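Clearing a flat surface and keeping it clear

Updated Thursday, November 21, 2019

Quick one, writing this between two other things. Got asked again how I keep the tables in the Dunar office from turning into a pile. Method below. Takes 13 minutes the first time, less after.

What you need
A bin bag
One tray or open box, nothing deep
A damp cloth
A timer, phone is fine

Step 1. Set the timer. Really do it. Without it you start reading old mail and thats the afternoon gone.

Step 2. Trash first. Wrappers, dead pens, receipts you will never claim. Don't sort, just bag it. If you have to think longer than a second, leave it for step 3.

Step 3. Everything that belongs in another room goes on the floor by the door. Not on a chair. Things on chairs stay on chairs for weeks. Carry the whole lot out in one trip when the timer goes.

Step 4. Wipe. Back to front, then the edges. Lift things up, don't go around them.

Step 5. Put back only what gets used every day. For most people thats a short list — something to drink from, tissues, whatever you write with. The rest lives in a drawer or on a shelf.

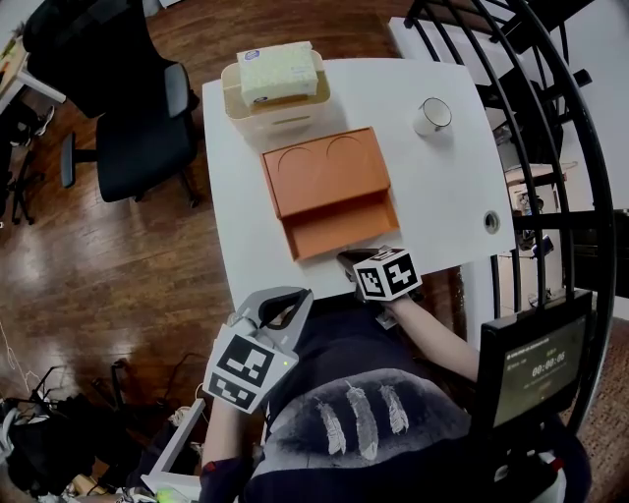

Step 6. Pick one spot for incoming stuff. Mail, keys, the screw you found and can't place. That's the tray. When it's full you empty it, no second tray. I tried a second tray at the Mutia place and had two full trays by the weekend.

Step 7. Tall things at the back, low things in front. Sounds fussy, but you stop knocking stuff over when you reach.

Keeping it that way
Last thing before you leave, look at the table. Anything new on it since morning? Move it. Usually under a minute. Skip a day and it's fine, skip a week and you're back at step 1.

Shared tables are harder. At Deken we put a small label on the underside of anything personal, and unlabeled stuff went to a shelf on Friday. People grumbled, then got used to it.

Cables
Separate problem. Unplug all of them, plug back only what you need today. Tie the spares and write on a bit of tape what they belong to, otherwise you will keep teh lot forever. Route the live ones off the back, never across the middle.

Cleaning product — plain water and a drop of dish soap is enough on most tops. Bare wood, wring the cloth out hard and dry it straight after.

Shelf version of this is coming when I get to it, probably before the end of November.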